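Batch dilution for a service-well Negroni
Bar Prep & Technique, page 1 of 2

lakmal_s
Posted January 18, 2025
We're moving the house Negroni to a pre-diluted batch. Equal parts, 500 ml each of gin, bitter and vermouth, plus water. Stirred to order, ours came out at 24 percent dilution by weight on Prornholm gin. Do I batch at that number or go lower? Served from the freezer over one large cube.
Lakmal Siriwardena, Ledberg

wellwater
Lower. The cube keeps diluting in the glass. I'd start at 18.

E. Nyanda
Disagree with 18. A batch at freezer temperature melts very little off a tempered cube in the first five minutes. At 18 the first half of the drink is hot with alcohol. I run 22 and have since September.

stirdown
Weigh it, don't pour to a line. My full batch with water is 2000 g on the scale and I write the target on the bottle. Volumes shift when you mix spirit and water.

E. Nyanda
Agreed on weight. Tare the bottle first.

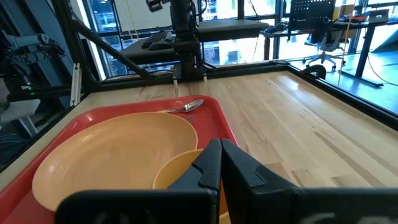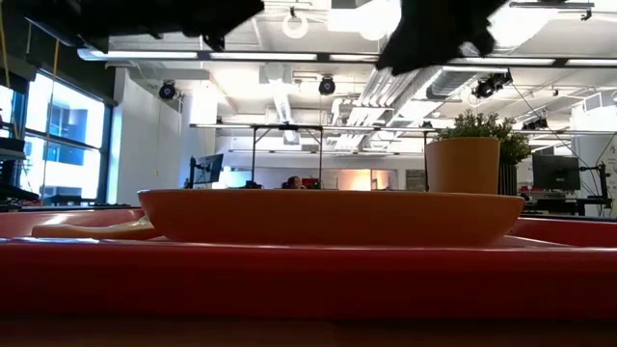 Red tray in both.

Marikar Bar Quarterly, no. 14, p. 37

lakmal_s
The page reference is the dilution table, for anyone who has the back issues. It gives 20 to 25 for equal-parts drinks but doesn't say whether that is by weight or by volume.

wellwater
By volume, I think. The author worked from jiggers.

stirdown
It's by weight. The worked batch on the facing page ends at 2112 g, and that only adds up if the water was weighed.

wellwater
Then I withdraw the table but not the 18. Our freezer sits warmer than most and gets opened all night. The cube goes fast.

E. Nyanda
That's a freezer problem. Fix the temperature, then set the water.
Elibariki Nyanda

lakmal_s
Tried 18 and 22 side by side. Two of our three bartenders preferred 22, the third wanted more vermouth. Going with 22 for now. Does anyone filter the water? The tap at Ledberg is hard.

stirdown
Filtered, always. Nurnari jug, changed monthly.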